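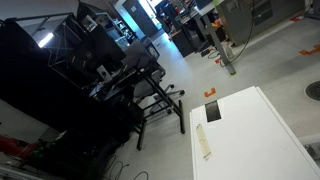 kbundgaard
We're redoing the floor in a rented unit in Flovville, 122 square metres, and I need to pick a finish by December. Two quotes so far. One is to grind the existing slab and seal it, the other is a poured resin at 2,000 more. I'd like to keep it as bare grey concrete, the way it is between the desk and the white table, with the light coming in from the doorway end. My business partner wants resin. Has anyone lived with sealed concrete for a few years?

Posted October 24, 2025

ash_biswas
Sealed ours when we moved to Briltdale. It's fine. Needs a new coat every so often and it marks if you leave anything oily on it overnight. I'd do it again.

Soledad O
Resin, every time. We had sealed concrete and it dusted badly within a year. Everything on the low shelves had a grey film on it.

ash_biswas
Then it wasn't ground properly, or they used a cheap sealer. A densifier goes on first. Ask whether that's in the quote.

Soledad O
It was in the quote. Whether they put it down is another matter.

u_orellana
Has either firm done a moisture test? If the slab is damp the resin will lift and you'll have paid for it twice. Ours bubbled along one wall and the fitter blamed the building. Get the reading in writing before you sign anything.

kbundgaard
No test from either of them. I'll ask. The landlord doesn't know if there's a membrane under it.

u_orellana
Assume there isn't one.

amna.s
Desk legs are worth thinking about too. Thin metal ones will scratch a sealer and dent a soft resin. We put rubber feet on everything, 300 for the lot, and should have done it at the start.

Soledad O
300 for rubber feet?

amna.s
Large office. Some were the screw-in sort.

ash_biswas
Felt pads are cheaper but they pick up grit and then you're sanding your own floor. Agree with Ulises on the test - do that first and the rest might decide itself.

kbundgaard
Test is booked for Tuesday. Will post the reading.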